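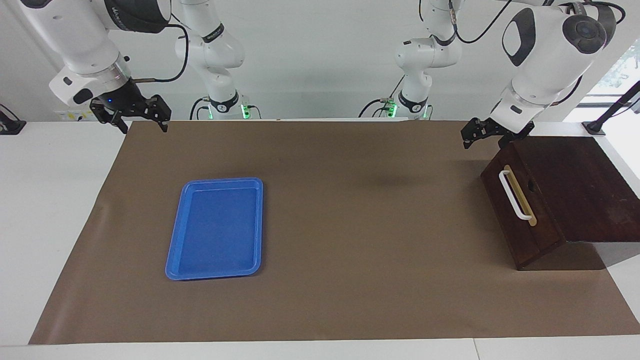

Teaching by hand: what we got for our 3415 dollars

Members keep asking when the Dutgate shop will have a robot doing the boring bench jobs, so I spent two afternoons finding out how the teaching part works. The sales talk says anyone can do it. You move the arms, the robot remembers, you go get coffee. I came home with a sore shoulder and some doubts.

The two-arm setup at Mensah is run by remote control. You hold a pair of handles, the arms copy you, and the whole thing gets saved as one try. The job they gave me was to get a hold on the handle of a wooden box with one gripper, keep the box steady with the other, and then go over to a blue tray and back. A four-year-old could do it without looking. I needed 17 tries before I had one the software would keep, and the person who set up the session told me that was a decent first day.

The trouble is that you can't feel anything. With your own hand you know when you've touched the box. Through the controls you guess from what you see, and two fingers that open and close are a poor swap for five that bend. I kept coming down too far back on the box and having to start over. Depth is hard. After an hour I was closing one eye, which didn't help.

They also let me try the other way on a smaller arm in the next room, where you grab the arm itself and push it through the motion. I liked that much better. It's slower, but your body knows what it's doing. The catch is that you need both hands for one arm, so two-arm jobs are out unless you bring a friend and the two of you don't mind bumping elbows.

Now the numbers, since that's where my doubts come from. The Flasis package we've been offered asks for 50 good runs per task. That means runs it accepts, so at my rate you can plan on losing several weekends to a single job. Move the tray to the other side of the table and you may be recording again. The Drastach people say their version copes with that kind of change. Maybe so. I asked to see it happen and was told the demo would be ready in August.

I don't think the machines are junk. The arms are smooth and quiet, they stop when you let go, and a patient person could teach them something useful in time. What I don't believe is the brochure line about saving up to 42 hours a month. Saved from what? We don't spend that long on bench jobs now, and the brochure leaves out the hours a person has to sit there making the recordings.

For the record, the 3415 dollars in the headline is the quote for one arm, the controls and a year of the software. A second arm is extra. So is the table mount, which I only found on page two.

My vote is to hold off until after the August demo, and to send somebody with better eyes than mine. If you want a turn at the controls first, put your name on the sheet by the shop door. Wear a shirt you can move in — and eat lunch beforehand.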